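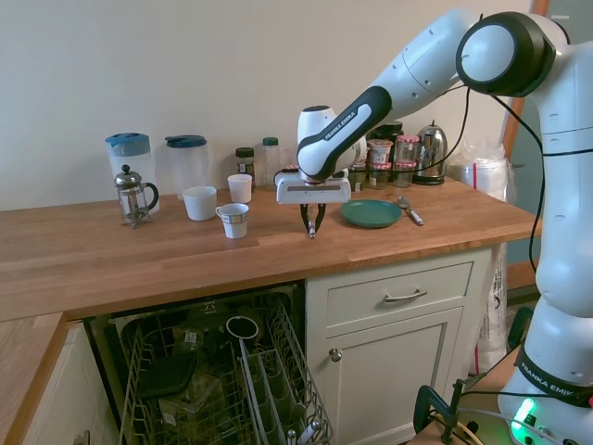 Two water pitchers and a glass French press on a butcher-block countertop.

Health & Wellness | Living Well

The first time Niall Kinnear went for a float, he lasted twenty minutes before he climbed out and asked for a towel. He had driven up to Skidivden on a cold October morning with a sore back and a head full of work, and he was quite sure that lying in a tub of salty water in the dark was going to be a waste of a good day off.

"I kept waiting for something to happen," he told me, laughing. "I lay there thinking about my gutters."

He went back, though, and then he went back again, and by the third visit he had stopped thinking about the gutters. I hear that sort of story a lot from people who float, and I have to admit it is more or less my own story too - I fidgeted my way through my whole first session at Brurus, the little center on the Roltberg road, and got salt in my eye for my trouble.

If you have never tried it, the idea is simple enough. The water is shallow, warmed close to the temperature of your skin, and so full of Epsom salt that you bob on top like a cork. Most places let you keep a light on, and you can leave the door open if small spaces bother you (they bother me, so I do).

A few things are worth knowing before you book. Don't shave that morning, because the salt will sting. Eat something light beforehand and go easy on the coffee. If you are pregnant, or have epilepsy, low blood pressure or an open wound, have a talk with your doctor first.

Niall still floats most months. His back is a bit better, he says, and he has finally hired someone to do the gutters.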